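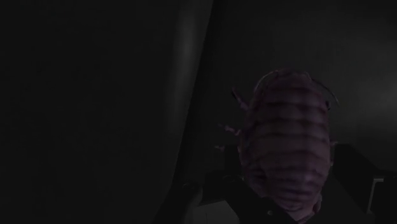
Woodlouse-like, in mauve

Home | Reviews | Garage | Tyres | Forum | Search

Nillell 611 tyre inflator - review
April 4, 2020

Short one, car has to go back out this afternoon.

Had the Nillell 611 in the boot since last winter. 2,461 miles on the clock in that time, mostly Butodthorpe to Farstead and back, one slow puncture, plus the usual topping up. So not a lab test. Just use.

What you get: the pump, a hose that screws on, a 12V lead, a bag. No battery in it, runs off the socket. Fine by me, I've had two cordless ones go flat sat in the boot doing nothing.

Lead is long. Reaches the back wheel on the far side of our estate without running it through a window. Previous one (a Levchenko, the small orange one) wouldn't get past the rear door and I ended up turning the car round on the drive like an idiot.

Speed. From properly soft up to 33 on a normal family tyre took up to 10 minutes, with the engine running. Topping up by a couple of psi, hardly any time at all. It's not fast. A garage air line will beat it easily. But the garage air line at Farstead has been out of order since I don't know when, and it wants coins.

Gauge is digital and reads a touch high against my old dial one. One psi, always the same way, so I set it one over and get on with it. You dial in the number and it stops by itself. It has stopped by itself every time so far, which is more than I can say for the Levchenko.

Noise - loud. Not a thing for early Sunday morning. Rattles across the tarmac as well if you don't put it on the bag. My wife came out to ask if the car was alright. 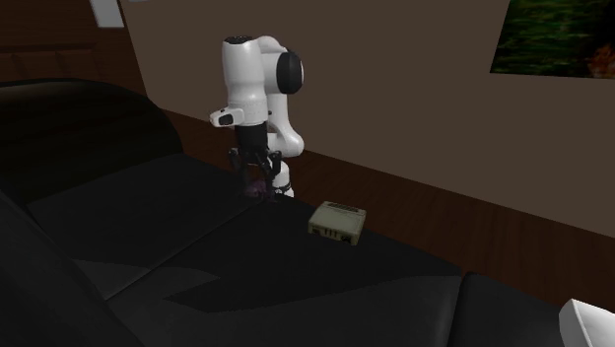 Markos Tsoukalas reckons I'm too soft on it, and that any pump with a screw-on hose deserves to lose a mark straight away. You let air out every time you unscrew it, he says, and his fingers are too big to do it quickly. He uses a lever type and won't hear a word against it.

He's got a point about the air. I lose about a psi taking it off if I faff. Do it in one go and it's nearer nothing. And the lever ones pop off on me, usually when I've just stood up.

The puncture. Screw in the tread, front left, found it at Butodthorpe after work. Pumped it up, drove home, pumped it again in the morning, drove to the tyre place. Pump got hot but didnt cut out. Instructions say let it cool after a long run and I did, more or less.
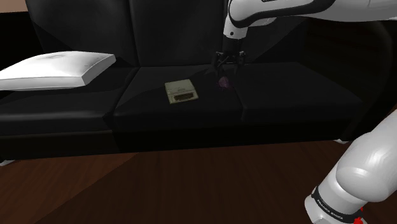 Light on the end is poor. Points at the wheel arch if the pump's stood up and at the ground if it's lying down. I use my phone.

The bag is too small. It went in once, the day I bought it. Hose now lives round the outside with an elastic band. Feet are rubber and one has come off, glued it back, came off again.

Would I buy it again - yes, probalby. Four out of five. Would be more with a better bag and a hose that swivels. If you drive a van look at something bigger, it'll do the job but you'll be stood there a while.

Comments

Soledad Holloway
Does it work with the ignition off? Mine blows the fuse on everything.

Abelardo Cisternas
Same pump, same foot fell off. Superglue no good, try the contact stuff.

Demetrius Baptiste
Mine reads low, not high. Worth checking against another gauge before you trust it.

Contact us | Copyright | Back to top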